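Home Journal Current Issue Archive Authors Contact
Filed under: Simulation and Test Environments / Maintenance

3.2 Setup and upkeep of the dining cell

The dining cell is one of the simulated rooms in which the Pada arm is tested before a new software version goes onto the real machine. It was built in June from the room library supplied with Pledia and has stayed in daily use since then. This section covers how the cell is set up, how the table is reset between runs, and which faults had to be repaired.

The room is loaded first, without the robot. Floor, walls and fixed furniture are locked so that no contact force can move them. The table and chairs are locked as well, but they keep their contact surfaces, and a collision with any of them ends the run. Tabletop items are then placed one at a time and left free to settle under gravity. The robot base is added last, at a mounting point stored in the cell file. The order matters in practice - when the arm was loaded before the items, its rest pose sometimes overlapped with the space where an item was to be dropped, and the solver pushed both apart at high speed.

Each layout is checked as a still view before the arm is loaded. The operator looks for items that have sunk into the wood, items that hover, and items lying on their side. An item on its side is accepted as long as it has come to rest, and the layout in Figure 4 was passed on that basis, with the white spouted vessel lying over on the tabletop. The knife and the small teal piece in the same layout are both flat items, and flat items need the closest look.

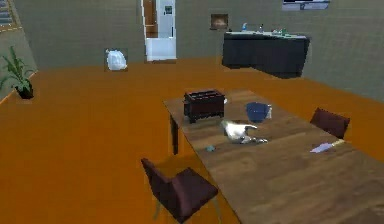
Figure 4. Dining cell after item placement, before the robot is loaded. The chairs and the dark counter by the back wall belong to the locked part of the room.

Settling is given 600 simulation steps. If any item is still moving after that, the layout is thrown out and drawn again with a new seed. The limit was first set at 15 steps per item, which was too short for rounded shapes, and these would often start to roll once the arm came near.

Most upkeep has to do with contact meshes. In the first full check of the item set, 37 meshes had gaps or reversed faces. They were closed by hand and exported again through the Oteck converter. Thin items needed a further repair. Their meshes were so flat that the fingertips passed through them on a fast approach, so each was given a slightly thicker contact shell while the visible shape was left alone.

The second regular job is the joint model of the arm. The Solheim wrist unit on the real machine was replaced once during the study, and the friction values in the cell file had to be measured again and entered by hand. Until this was done, the simulated wrist stopped earlier than the real one, and seven test runs from that period were removed from the results.

A short check is now run each time the cell file is changed - load the room, settle the items, load the arm, move every joint to both limits, and compare the log with the stored one. Any difference in the joint log is traced before further runs are started. Changes to lighting or wall color are exempt from the joint test but still need a new still view, which is saved under the same version number as the cell file.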